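I finally replaced the metal colander in October. The old one had lost a foot, so it leaned in the sink, and every time I drained pasta a few noodles slid out over the low side. I put up with it for years. It came from my first apartment and I think it cost less than the pasta did.

What I wanted was plastic, not too deep, and wider one way than the other so it would sit across a narrow sink. I also wanted holes small enough for rice. That last part is harder than it sounds. A lot of colanders are made for spaghetti and potatoes, and if you rinse rice or lentils in them you lose a good amount down the drain.

Yuxi Yan, who I used to share a kitchen with, told me to hold any colander up to a lamp before paying for it. You can see whether the holes go all the way through, and whether there are bits of plastic left in them from the mold. I did that with three of them at Skirnlow, the housewares store near the bus station. Two had holes that were half closed along one side.

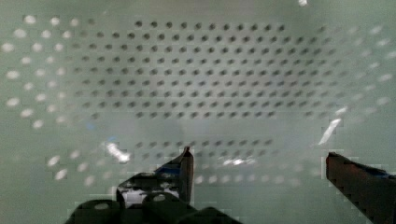
The other thing she told me was to look for large areas with no holes at all, since water collects there. You tip the colander, think you're finished, and then a spoonful of water ends up in the salad. I don't mind this much for pasta. For washed lettuce it matters, and for berries it matters more, because they go soft by the next morning.

I've used plastic for long enough now to have some opinions about it. It's quieter in the sink. It doesn't burn your hands as fast as metal does when you pour boiling water through it. It does stain. Tomato sauce and turmeric are the worst, and I've never gotten either one all the way out. A paste of baking soda and water, left on for 15 minutes, takes out most of it. I rinse and then do it a second time if I have the patience.

Cleaning the holes is the dull part. Starch dries in them, and once it's dry the dishwasher just bakes it on. What works for me:

- Rinse from the outside, right after draining, so the water pushes things back the way they came.
- If it's already dry, soak it in warm water with dish soap while you eat.
- Use an old toothbrush in small circles. A sponge goes right over the top of the holes.
- Let it dry upside down.

I used to own a special brush for this from Skokutier. It was fine. The bristles flattened after a couple of months and I went back to toothbrushes.

Since I was replacing things, I went through the rest of the kitchen too. I put 60 minutes on the timer and emptied everything from the two lower cabinets. I had 42 lids for food containers and nowhere near that many containers. The lids with no match went out. So did a plastic jug with a cracked handle and a Plusberg grater that had gone dull, and I moved the baking pans down to where the lids had been.

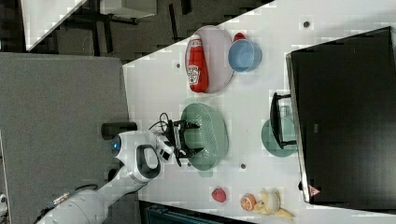
Color was something I'd never thought about when buying kitchen things. I bought whatever was on sale, and for a long time that meant red and orange. Softer colors are easier to live with, I think, and they don't have to match exactly. A sage-green colander next to a teal-green plate, with a light blue cup and a pale pink plate a little farther up the table, looks like a set to me even if it was never sold as one. The ketchup bottle is still the loudest thing there, and I'm okay with that.

The plates are also where I've changed my mind about size. I used to want the biggest dinner plates I could find. They didn't fit flat in my cabinet, and I'd fill them because they were big. An oval one holds a sandwich and some fruit and that's a normal lunch.

I still haven't decided where the colander should live. Hanging it would be best for drying, but the only free wall is beside the stove and it would get greasy. For now it sits on the shelf over the sink with the mixing bowls inside it. My neighbor, Mrs. Bhatia, keeps onions in hers and takes them out when she needs to drain something, and her kitchen is smaller than mine.

Next month I want to do the drawer with the wooden spoons. There are too many of them and I use the same two every day. I also need to find out if the hardware store sells the shelf liner by the foot, because the roll I have left is nearly gone.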